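Ticket 194: Right arm stops short during flower demo
Queue: Open day / demo cell
Opened by: Lavanya Kurup
Assigned to: Damir Georgiev
Priority: High (visitors Thursday!)
Status: Closed

Lavanya Kurup, 9:10
Morning all. The bouquet demo was lovely on the first two runs and then the right arm started stopping short. It comes in towards the rose, slows down as it should, then hangs there and times out with "target not reached". The left arm is happy. I've restarted the demo program twice and power cycled the right gripper once, same result. Log attached from the last three attempts.

Would love to have this one going for the open day, it's the bit I'm most excited about. The school group from Hoxha have already asked if they can choose the flowers.

Damir Georgiev, 9:34
Thanks for the log, very handy. The planner thinks the rose is further from the right arm than the arm does, and the safety margin kicks in before they agree. Couple of questions:

1. Did anyone move the table after the last calibration?
2. Is the right wrist camera still running the profile Kastriot saved in January?
3. Does it do it with one bouquet on its own?

Lavanya Kurup, 9:52
1. Yes, sorry. Saskia and I shifted it so people can stand along the front. I put it back on the tape marks but I wouldn't swear to the last few millimetres.
2. It says "Drelby_default", so no.
3. Trying now.

Lavanya Kurup, 10:15
One bouquet on its own: four good runs out of five. Two bouquets: none out of five. So it's worse when there's more on the table.

Damir Georgiev, 10:21
That fits. The default profile has a wide depth filter and it blurs things that sit close together, so leaves from one bunch get lumped in with the next. Add a table that has crept a bit and you get what you're seeing. Please do these in order:

- Load profile "zatano_right_v3" on the right camera
- Clear the table and run the table plane check
- Run the hand-eye calibration for both arms, even though the left is behaving
- Put two bouquets back and run at half speed

Leave the spare greenery out as well. I want to know if it copes with a bit of mess, as the children will certainly make some.

Lavanya Kurup, 11:05
Profile loaded, plane check passed, both arms calibrated. Flowers are back out and I'm starting the half speed runs.
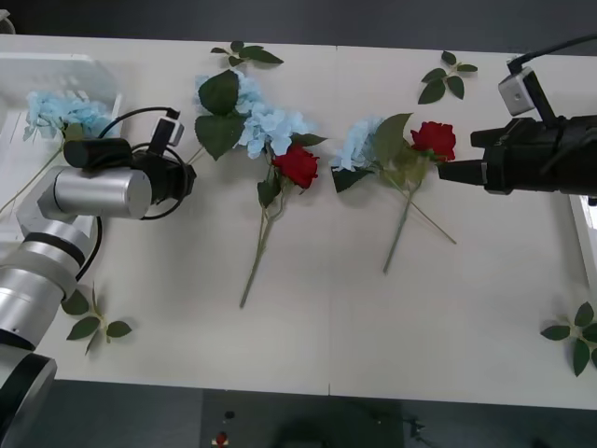

Kastriot Ristić, 11:12
Jumping in as I wrote that profile. If it still hesitates, look at "approach offset" in the right arm settings. It was set for the old fingers, and the new ones are longer. Mine was 23 and I think it wants to be lower now. Change it a little at a time and keep a hand near the stop button.

Lavanya Kurup, 11:40
Kastriot, you star. After the calibration it got much closer but still gave up on two runs out of six. I brought the offset down in small steps to 15 and it has done ten in a row at half speed, including two where I turned a bouquet round to be mean. The approach looks so much smoother too, I could watch it all day.

Going up to full demo speed after lunch.

Kamala Nair, 12:02
Hello, I'm looking after the visitor side. Two things from me please. Can we have a printed card by the cell saying what the arms are trying to do? At the last open day people watched for ages and then asked me if somebody was driving it. And is there a way to pause between rounds so that I can take questions?

Damir Georgiev, 12:18
Yes to both. There's a "wait for operator" tick box on the first page of the demo program. Tick it and both arms go home and stay there until you press the green button on the screen. I'll write the card. Send me anything people asked last time and I'll try to get it in.

Lavanya Kurup, 14:30
Full speed: 18 good out of 20. Both failures were petals coming loose in the grip, nothing to do with position. I've dropped the right gripper force from 215 to 194 (no, I didn't pick it to match the ticket number, but I'm pleased) and have had no more petals since.

Saskia McAlister, 15:05
I've put fresh tape at all four table feet and a "please don't move" sign on the front. Barrier goes up tomorrow. I also had a go at being a visitor and it's brilliant! The moment when the right arm comes in for the rose got a proper "ooh" out of me, and I've seen it before.

Damir Georgiev, 15:22
Great work. Saving the current setup as "openday_flowers" on the Grolteo controller. Please load that one on the morning and leave the default alone. Startup for whoever is on the cell:

- Table clear, both arms home
- Load "openday_flowers"
- Plane check
- One run at half speed before the doors open

If the plane check fails, recalibrate. It takes less time than hunting for the fault.

Cause: table moved after calibration, wrong camera profile on right arm, approach offset not updated for longer fingers.
Fix: profile restored, both arms recalibrated, offset and grip force lowered.

Closing. Reopen if it comes back.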